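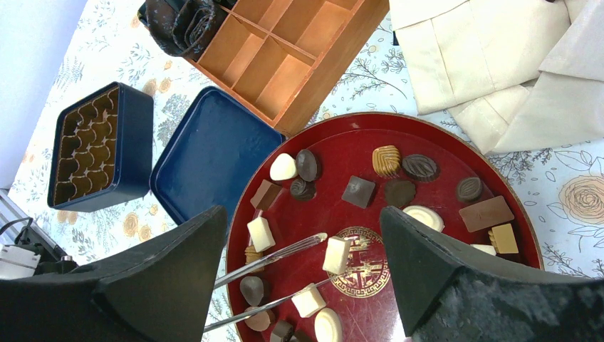
装盒工位:红色托盘、镊夹与打开的深蓝色礼盒

关于我们

Griven 是一家从事巧克力礼盒分装与代包装的企业,厂区位于 Valham。公司为糕点店、酒店和礼品经销商提供小批量混装服务,现有员工65人,其中多数在分拣、装盒和质检岗位工作。我们不生产巧克力,只负责来料检验、分拣、装盒、贴标和发运。

业务范围

混装礼盒的特点是品种多、批量小、版式经常更换。同一订单内可能同时出现白巧克力、黑巧克力和牛奶巧克力,形状有椭圆、方块和扁平条块,表面有的光滑,有的带斜纹或叶形压花。各品种的硬度、重心和允许夹持力均不相同,内托杯位的排列也随客户变化。常规包装线适用于单一规格的连续供料,对这类订单的换型时间往往长于实际生产时间。因此在很长一段时间里,装盒工序完全由人工完成。

旺季单日出货量为3,000盒。装盒员在整个班次中重复同一组手腕动作,腕部和肩部不适曾是内部健康记录中最常见的项目。公司引入自动化设备,首先针对的是这一工序的劳动负荷,其次才是产量。

自动化装盒单元

装盒单元在内部称为 Pliltance,由公司工程组与外部集成商 Prydderch 共同开发。目前投入使用的单元共3台,每台由一条机械臂、一副双指夹爪和一套腕部视觉系统组成。系统按以下顺序工作:识别托盘内各件产品的品种和姿态,排除表面有裂纹或缺角的产品,计算夹取点,再按版式文件将产品放入指定杯位。

夹持力按品种设定上限,超过上限时夹爪自动松开,并将该件标记为待人工处理。相互遮挡或侧立的产品识别难度较高,系统在置信度不足时不尝试夹取,直接转交操作员。版式文件目前有54份,由装盒员和工艺员共同维护,新版式须经过试装和签字后方可下发。

单元运行速度低于熟练装盒员。这一点在立项时已经明确,设备选型也没有以节拍为首要指标。单元主要承担版式固定、数量较大的订单,临时改单、手写卡片、丝带捆扎以及易碎产品仍由人工完成。

岗位变化

单元投入使用后,装盒岗位的工作内容有以下调整:

一、部分装盒员转为单元操作员,负责上料、清空待处理区、更换夹指和确认版式。
二、质检由班末抽检改为过程检验,检验员可在装盒阶段停止单元运行,无须经主管批准。
三、手工装盒工位全部保留,操作员与手工装盒员在班内轮换,任何人不连续在同一工位工作整个班次。
四、新增版式维护岗,由原装盒组人员担任。

调整过程并非没有问题。最初的轮换表没有考虑换指时间,操作员休息经常被推迟;待处理区的高度偏低,弯腰次数反而增加。轮换表此后由班组自行编排,待处理区台面也已加高。单元报警音曾与贴标机相同,现已更换。目前仍未解决的问题是夏季来料表面软化后夹取失败率上升,相关订单暂时全部转回手工线。

薪酬方面,操作员与手工装盒员适用同一等级表,产量奖金按班组计算,不按单元或个人计算。单元记录的数据用于设备维护和产品追溯,不用于个人绩效评定。该条款已写入厂内协议。

培训

操作员培训包括视觉系统校准、夹指清洁与更换、食品接触面卫生规程、急停与复位。培训在工作时间内进行,由已上岗的操作员带教。未通过急停考核的人员不得单独看管单元。每年九月旺季开始前,全体操作员重新考核一次,手工装盒技能同时复核,以保证单元停机时产线可以切换为全手工作业。

管理与联系

公司由 Liesbeth Van Leeuwen 负责运营,工程组由 Henk Maes 负责。Henk Maes 进入工程组之前在装盒线任班长,现行的单元交接流程由他编写。

Valham 厂区接待客户和同行参观,参观安排在上午换班之后,须提前登记并遵守食品车间着装要求。包装版式、最小起订量和交期等问题请联系客户服务部;设备与集成方面的技术问题请注明“工程组”,由工程组书面答复。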